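Kitska names Femke Dijkstra to lead product

2020-10-20

Kitska, the payments company that helps small shops take cards online and at the counter, has a new head of product. Femke Dijkstra started this week, and the team in Folside could hardly be happier about it!

She joins from Maes, where she spent nine years working on checkout tools and ran a group of 53 people. Her last big launch there, a one-tap refund service, went live in August and was picked up by 389 merchants in its first month.

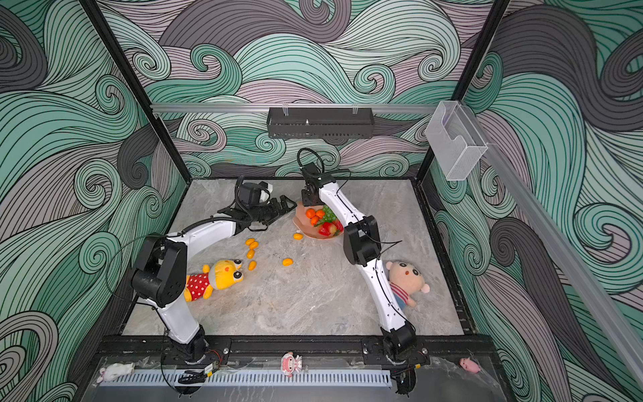

At Kitska she will look after the merchant app, the card reader software and the link with Tirkon, the bookkeeping service many of its customers already use. That link opens in 11 countries next spring – a huge step for a company this size.

"Femke knows what it feels like to stand behind a till on a busy Saturday," said Murdo MacKinnon, chief executive of Kitska. "Our customers are going to love what she builds."

Dijkstra will be based in Folside and reports to MacKinnon.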